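Rutusico Support - ticket 2221
Product: Louro hand-held gripper kit
Status: open, waiting on customer
Customer: Teodor Avram
Agent: Zeeshan Yousafzai

Teodor, first message

Hi there! I've had the Louro kit for a few weeks now and mostly I love it, so please don't read this as a rant. My trouble is with small round things. I close the handle, the fingers come together nicely, and then when I look at the log afterward the left finger has reported something like a half-second pause before it catches up with the right one. With boxes and mugs it never happens. With fruit it happens a lot, and the fruit rolls off to one side before I've got it.

I'm on the app version that came with the kit, and I haven't opened the housing. Serial ends in 1582. I did the zeroing routine twice, once with the fingers empty and once (by accident, I'll admit it) with my thumb in the way.

Zeeshan, reply

Hi Teodor, thanks for the clear write-up. The thumb one may well be our culprit! If the routine runs with anything between the fingers it saves a bad closed position, and the next routine starts from that saved value instead of from scratch. So you can run it ten times and never get rid of it.

Could you do a full reset? Hold the button on the handle until the light goes from blue to white, let go, and then run the zeroing with the fingers shut and nothing near them. After that, open Settings, then Grip, and tell me the number next to Closed Offset. On a healthy kit I'd want to see it under 700.

Teodor

Okay, did that. It took me three tries to get the white light because I kept letting go too early. The offset was 2221 before (same as my ticket number, which gave me a laugh) and now it reads 500. So that's a big change already.

I ran a bunch of grabs after dinner. The pause is gone on maybe most of them, but I still get it now and then when I come in at a slant. If I come straight down it's fine. Is that just me being clumsy or is there still something off? I also noticed the log calls it "late left" on the slanted ones and nothing at all on the straight ones.

Zeeshan

500 is a good number, I'm happy with that. Late left on a slanted approach can be the linkage being a little stiff on that side. Before we talk about parts, please check a couple of things:

With the power off, open and close the fingers slowly by hand. Does the left one feel the same as the right all the way through?
Is the Grip Profile set to Standard or Soft? Soft waits for both fingers to report contact, and on something small and round it'll wait too long if one side touches first.
Are you using the Fludix sleeves, or the bare fingers that came in the box?

If you can send a picture of a normal grab from the kit's own camera, mid-squeeze, that would help me too. Don't set anything up specially, wherever you usually practice is fine.

Teodor

Bare fingers, no Fludix anything. I looked at the sleeves on the Prornelwood store page but wanted to get this sorted before I spent more money. By hand the two sides feel the same to me, maybe a tiny bit of drag on the left near fully closed, but I could be talking myself into that.

And yes, the profile was on Soft! I must have switched it when I first started with fruit, thinking softer was kinder. I've put it on Standard and here's a grab with that setting.
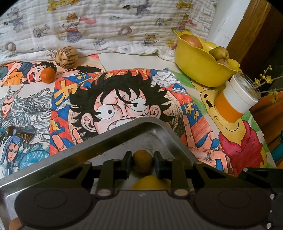
I've kept the force slider right where it was so we're only changing one thing at a time. So far Standard feels a lot snappier, and I had a good long run of slanted grabs with only one late left in the log. I'll take that! The one that failed was when I squeezed really slowly, so maybe that's a clue.

One other question while I've got you. When I export a session, does the file remember which profile I used? I've got a month of recordings from March that are all on Soft with the bad offset, and I'd like to know if I can sort them out later or if I should just bin them.

Zeeshan

Great, that all fits. Both fingers are on the fruit in your picture, so I'm not worried about the jaws lining up. The very slow squeeze is a known one: under a certain speed the log can mark a side as late even when it's fine. It's only a label and it doesn't touch the recording itself.

On the export, yes, the profile and the offset are both saved in the session header. Open the file in the desktop app and pick Session Info. Please don't bin the March ones yet. The finger positions can be shifted afterward with the Re-zero tool, and you'd type in your old offset and your new one. The pauses will still be in there, though, so you may want to flag those grabs and leave them out.

For the drag on the left, try opening and closing it by hand a few dozen times with the power off, and see if it eases up. If it doesn't, write back here and I'll send out a linkage set under warranty. I'll leave the ticket open until I hear from you.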